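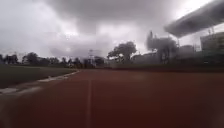

One reader wrote in to ask whether you need to be a scholar, or at least know somebody at the museum, to find out who used to own a painting. She had stood in front of the same little Madonna at the Plandham Museum three visits running and wanted to know where it had been for the last few centuries.

You don't need to be a scholar! You need a free afternoon, a notebook and a bit of stubbornness, and I promise it gets addictive fast.

How to trace who owned a museum painting 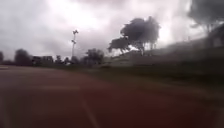
Reading time: 2 min

Step 1. Copy the accession number
Look at the last line of the wall label, usually in the smallest type. Write the number down exactly, dots and all. Titles get changed and artists get reassigned, but this number tends to stay put. My first one was 55.9 at Plandham and I still know it by heart.

Step 2. Search the online collection
Type the number into the museum's own search box before you try anything fancier. Open the full record and look for a tab called Provenance or Ownership History. Plandham hides theirs under "More about this work," so click everything.

Step 3. Learn the punctuation
Many museums use a semicolon when a painting passed straight from one owner to the next, and a period when there may be a break. Check the site's notes page to see which system they follow. "By descent" means it stayed in the family. "With" before a dealer's name often means the dealer handled it and may never have owned it.

Step 4. Make a timeline

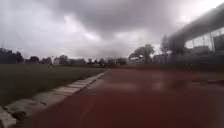

Put every owner on a separate line, oldest at the top, with the dates they held the painting and the city if you have it. Leave a blank line wherever the dates don't meet. What you're hoping for is something like the curb beside that red track, gray pieces laid end to end, each one picking up where the last stopped. Real timelines are patchier, and the blank lines are where the fun starts. Mine for 55.9 had a hole right between the Kurek sale and a dealer in Poso.

Step 5. Go after the gaps
Old auction catalogs are wonderful for this, and a lot of them are scanned. I use the Hidus index, which lets you search by lot number. Lot 306 in the Kurek sale turned out to be my Madonna, listed under a completely different artist! Compare the measurements before you celebrate, and remember that some catalogs give width first.

Step 6. Write to the museum
Send a short email to the curatorial department or the library. Give the accession number in the subject line, ask one question, and attach your timeline. Keep it under 200 words. Plandham took until July to answer me, and they sent a scan of the back of the panel with two old collection stamps on it.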